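Flonness Compares Two Finger Pads for Its Hand-Held Gripper

The workshop group Flonness has published the first results of its comparison between two kinds of finger pads for hand-held grippers. The test began in July and it covers only small household things, such as snack packets, medicine boxes, pens, cups and folded cloth. The group says that these things are cheap and easy to find, and that they cause more trouble for two-fingered grippers than most people expect.

A hand-held gripper is moved by a person and not by a robot arm. The person opens and closes the jaws, and a camera on the tool records what happens in front of it. Later the recordings are used to teach an arm the same movement. For this reason the pads on the hand tool and the pads on the arm should behave in the same way. If the pad on the arm is harder, a movement that worked in the hand can fail on the machine.

Flonness had this problem in the spring. Its arm, which is driven by a Zaltau controller, squeezed soft packets too strongly, and many of them slipped out to the side. First the group suspected the controller and spent several weeks on its settings. After that they decided to look at the pads.

Two types were chosen. The first is the Morgan pad, which is flat and quite firm. The second is the Plimau pad, which is softer and bends a little around the edge of the object. Both were fitted to the same model of gripper, and the jaws, the screws and the camera were not changed. The people who did the picking worked in turns of 20 minutes, because a tired hand begins to close the jaws in a different way.

In total 2,000 picks were planned. Until now 1,067 are finished and checked. A pick is accepted when the object is lifted, held upright for a short moment and put down again without falling. The checking is done by a second person who watches the recording and does not know which pad was tested, as far as this is possible.

With boxes there was almost no difference. Both pads held them well, also when the box was standing at an angle. With thin objects, like a pen lying on a table, the Morgan pad was better, and the testers say they felt more sure with it. The softer pad bent away when the object was very thin, and some testers had to try again.

With foil packets the result was the opposite. A packet with air inside changes its shape when it is pressed, and the firm pad often touched only one small part of it. The Plimau pad kept more contact at the sides. It also left fewer deep folds in the foil, but this was not measured and is only a remark in the notes of the testers.
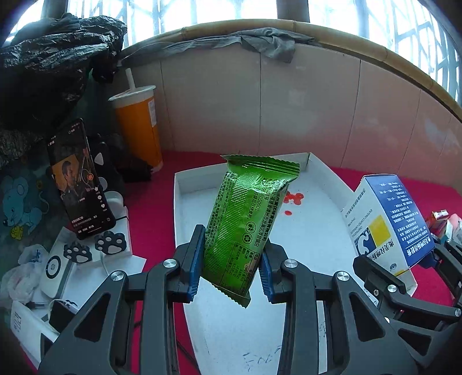

The group also wanted to know if a full table makes the work harder. Half of the finished picks were done on an almost clear surface and the other half between many other things. On the full tables the jaws touched neighboring objects more often, and this was true for both pads. Flonness thinks the width of the jaws is responsible, so a narrower model may be tried later.

The camera gave some difficulty too. Shiny foil in front of a bright window made parts of several recordings too light, and the checkers could not always see where the pad ended. Those recordings were put aside and the picks will be repeated with a shorter exposure. They are not part of the 1,067.

The next step is on the arm. Flonness will mount the Plimau pads on it and do 600 picks with the Zaltau controller, at first with packets only. The closing force will be set to three different levels. The Morgan pads will follow with the same plan, so that both lists can be put side by side.

A table with the results for each kind of object is available from the group on request. The recordings are not public yet. The remaining picks with the hand tool should be ready before the end of the autumn, and a second report will be written when the arm tests are done.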